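How Oranges and Their Cousins Keep Their Juice In

Science pages for readers aged 9 to 12
By Ileana Mihăilă

Leave a peeled apple slice on a plate and it goes brown and leathery by teatime. Leave a whole orange on the same plate and it will look much the same a week later. Both fruits are mostly water. The difference is in how the water is packed.

What a citrus fruit is

Oranges, lemons, limes, grapefruit and mandarins belong to a group of plants called citrus. Botanists (scientists who study plants) class their fruit as a kind of berry. The special name for it is a hesperidium, said hess-puh-RID-ee-um. A hesperidium has a thick, oily rind on the outside and separate juicy segments on the inside.

A strawberry, by the way, is not a berry in this sense. A tomato is. The words used in kitchens and the words used in plant science often do not match.

The outer layer

The coloured part of the peel is called the flavedo. It is thin and dotted with tiny pockets of oil. Bend a piece of fresh peel sharply and the pockets burst, which is why your fingers smell afterwards. The oil tastes unpleasant to many insects.

Over the flavedo lies a coat of natural wax, much thinner than a hair. Water moves through wax very slowly, so the wax holds most of the moisture in. Growers wash the fruit after picking, and washing removes some of the wax, so a new layer is often sprayed on before the fruit goes to the shops. 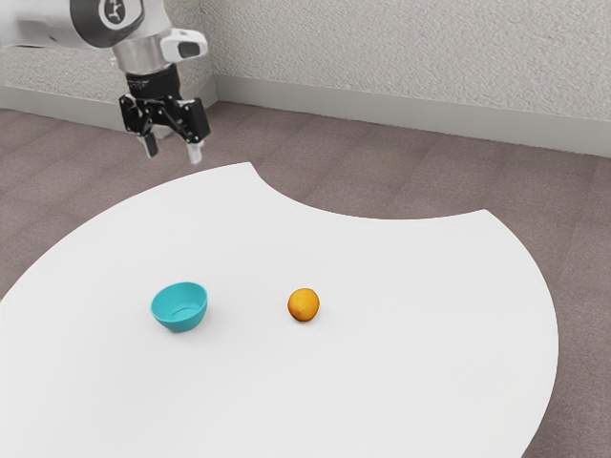 The white layer

Under the flavedo is the albedo, also called the pith. It is white and spongy, with many small air spaces between its cells. When a fruit falls from a tree, the pith squashes and takes up part of the force of the landing. In a pomelo, the largest citrus fruit, the pith can be as thick as your thumb. Engineers have studied pomelo peel to learn how to make better padding.

Pith contains pectin, the substance that makes jam set. Marmalade makers tie the pith and pips in a cloth bag and boil them with the fruit for this reason.

The segments

Each segment is wrapped in its own skin. Inside are hundreds of small, tear-shaped bags called juice vesicles. If you open a segment carefully you can separate them with a pin. Each vesicle holds its juice in large, thin-walled cells, so damage to one part of the fruit does not empty the rest. A ship works in a similar way: it is divided into sealed rooms, and a hole in one room does not flood the others.

Why the peel changes colour

A young orange is green. The green comes from chlorophyll, the substance leaves use to catch sunlight. When the nights turn cool, the chlorophyll breaks down and orange substances called carotenoids can be seen. In hot countries where the nights stay warm, a ripe orange may still be green on the outside. Colour alone is therefore a poor test of ripeness.

Small fruit and large fruit

A small fruit dries out faster than a large one of the same kind. This is a matter of surface. Water escapes through the skin, and a small fruit has more skin for each gram of juice inside. Try this on squared paper – a cube two squares wide has more outside for its size than a cube four squares wide.

Thin-skinned fruits such as kumquats and some mandarins have less pith as well, so they wrinkle sooner. Keep them somewhere cool.

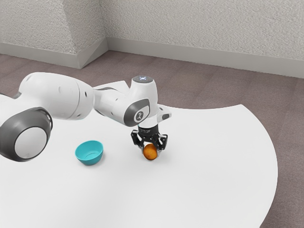 Test it yourself

You will need two mandarins of similar size, a kitchen scale that shows single grams, a notebook and an adult to help.

1. Peel one mandarin and keep the segments together. Leave the other whole.
2. Weigh each one and write down the result. A mandarin in our trial weighed 76 grams before peeling.
3. Put both on a dry plate, away from sunlight and heaters.
4. Weigh them again at the same time each day for four days.
5. Draw a line graph with days along the bottom and grams up the side. Use a different colour for each fruit.

The loss in weight is nearly all water. Compare how steep the two lines are. Do not eat the fruit afterwards, as it has been standing uncovered.

Words to know

Albedo: the white, spongy layer of the peel.
Carotenoids: yellow, orange and red substances found in many plants.
Flavedo: the coloured outer layer of the peel.
Pectin: a plant substance that makes jam set.
Vesicle: a small bag filled with liquid.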